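Larkero – site redesign, check-in meeting
February, 2:30 pm, small room plus call

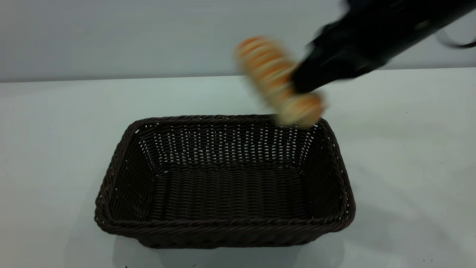
Bread roll and woven basket.

In: Rebecca Lo Presti (chair), Kauko Kemppainen, Siiri Ikonen, Arlindo Bragança (on call, joined 2:45)
Apologies: Tuấn Đoàn
Notes: Siiri

1. Last minutes
OK as sent. One fix – item 4 should say "saved trips," not "saved maps."

2. Interviews
Kauko has done all the Cesoven interviews. Recordings are up, transcripts half cleaned. Main thing so far: people don't get the difference between "hold" and "book." Several thought holding a seat meant they had paid. One called the help line to ask for a refund on a hold.
Rebecca wants clips for the Lowther people, short ones. Kauko says two minutes tops or they won't watch.
Consent forms – two still missing. No clips from those until signed.

3. Survey
814 replies. Closed now. Siiri has been through the first 350 of the open comments, rest by next meeting. Lots about the date picker on phones. Also text size. Tag list is getting long, needs merging before anyone else starts tagging.
Arlindo asked if we can split by new and returning users. Yes, but only where they answered question 3, and plenty skipped it.

4. Booking flow
Version B shown on screen. Four steps down to three, passenger details and seat on one page.
Kauko: page too long on a small phone. The continue button sits under the keyboard.
Rebecca likes it, wants to keep the single page but fold the seat part until details are filled in. Arlindo not sure, people may miss it. Went back and forth on this for a while. Agreed to test both.
Wording: "hold" goes. Candidates are "save for later" and "reserve without paying." Siiri against the second, too long for the button. Left open.

5. Testing round
Stokis can find us up to 100 people for the remote test. Price includes no-shows. Arlindo to confrim dates with them.
Tasks: book a return trip, change one leg, find the baggage rules. Dropped the gift card task.
Tuấn sent a note – prototype breaks if you hit back on the payment page. Must be fixed before the pilot.

6. Error messages
Spreadsheet has 200 of them. Way too many, a lot say the same thing. Siiri and Tuấn to group them, Rebecca to check the payment ones with legal.

7. Other
Icons – still waiting on the new set. Old ones stay in the protoype for now.
Contrast on the gray buttons fails. Kauko has darker gray ready, will swap it in.

Actions
Kauko – clips, missing consent forms, button gray
Siiri – rest of comments, merge tags, error groups with Tuấn
Arlindo – Stokis dates
Tuấn – back button bug, folded seat version
Rebecca – legal, reply to Lowther

Closed 3:40. Next one same time, Arlindo to chair.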